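How to plan and budget for a set of hand-held grippers

Posted in Guides, 13 July 2019, by Tamsin Sorensen

Back in February our group in Lisodthorpe was told we could put together a small manipulation bench, and I was handed the job of pricing it. I had a spreadsheet, a lot of enthusiasm and very little idea what I was doing! Five months on I have bought most of the right things and a few of the wrong ones, so let me take you through it in the order I wish I had followed, with plenty of detours (sorry, it's how I think).

Step 1. Write down the tasks before you look at a single price list

It's so tempting to open a catalog first. I did, and lost the better part of a week to it. Sit down with whoever will use the bench and write out what the fingers have to do, in plain words: pick up a cup, hold a glass under a dispenser, move a bottle from one spot to another. Each line on that list tells you something about what you need to buy. A glass under a spout wants fingers that stay clear of the spout, and clear containers with water in them are a hard test for any camera, so if you plan to work with liquids at all, put them in your trial.
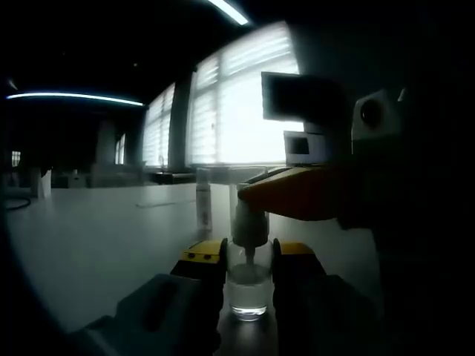 Yu-ting Yau: We did our task list after ordering and ended up with fingers that were too short for half of it. Please tell people to put liquids on their own budget line, too. Spill trays, towels, spare glasses, a cover for anything with a plug on it. Ours came to more than the finger pads did.

Yu-ting is right, and I have since added that line to my own sheet. It's a dull line to fill in, but you will be glad of it the first time a glass goes over.

Step 2. Decide how many grippers you need

One gripper is enough to learn on. Two lets you try jobs that need both hands, and it also gives you something to work with when one is away for repair. I priced a single unit, a pair, and a pair with a spare set of fingers, and I'd suggest you do the same and put the three totals side by side. We asked for quotes from Sotex and from Zamora. The first one looked cheaper until we added cables and mounts, so make sure every quote you get covers the same parts, or you'll be comparing apples with half an apple.

While you are at it, ask how the fingers come off. If the tips can be swapped at the bench, you can buy a few shapes and skip a second gripper for now. Ask what a replacement costs and how long it takes to arrive. Our supplier said 13 days, and I wrote that down in the notes column next to the price, which turned out to be a very useful habit. 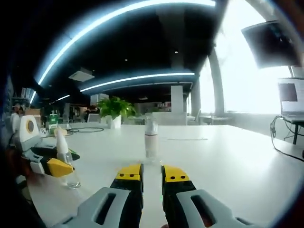
TABLE, POWER AND SPACE

Step 3. Measure the room

Please measure the room. The table is part of the equipment, and you need space on it for the objects, a laptop within reach, and somewhere for the cables to go. We budgeted 639 dollars for the table, power strips and cable covers together. Horacio Gaete thought that was too much and then changed his mind after a morning of stepping over cords.

Think about windows as well. Big windows are lovely to work beside, but strong daylight can wash out a camera's view, so leave a little money for blinds if the room has none. Try a piece of work at a few different hours before you settle on where the table goes. 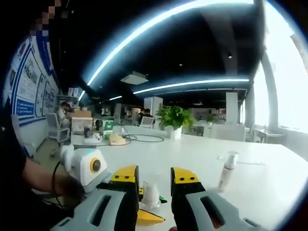
Jaws open over the long table, with a small clear cup just ahead.

Step 4. Make a shopping list for the small things

Bottles, cups, pump dispensers, spray bottles – these are cheap one at a time and they add up. We allowed 45 dollars for the first batch, and I bought doubles of anything made of glass. Choose a mix of sizes and shapes, and keep the receipts with the part names written on them, so that whoever reorders can find the very same bottle. A new one that is a hair wider can throw off your comparisons.

Latrice Hutchins keeps our list in a shared sheet called Feso (please don't ask me where the name came from), with columns for item, price, shop and the task it belongs to. Anything that has no task next to it doesn't get bought.
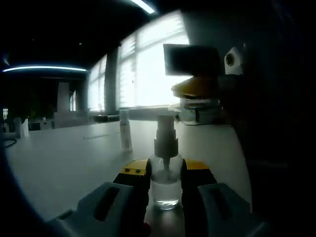
Gripping a small glass spray bottle, half full.

Step 5. Hold something back

Whatever your total is, keep a slice of it unspent until you have used the bench for a month. Ours went on longer cables and extra finger pads, neither of which I had thought of in February. If your office insists on every dollar having a name, call the line "spares and changes" and write a sentence or two on what it might cover.

Then send the sheet to someone who wasn't part of the planning. Arlo Nakamura read mine over lunch and found that I had left out shipping on two of the lines and counted one mount twice. I fixed both and sent the order in that afternoon.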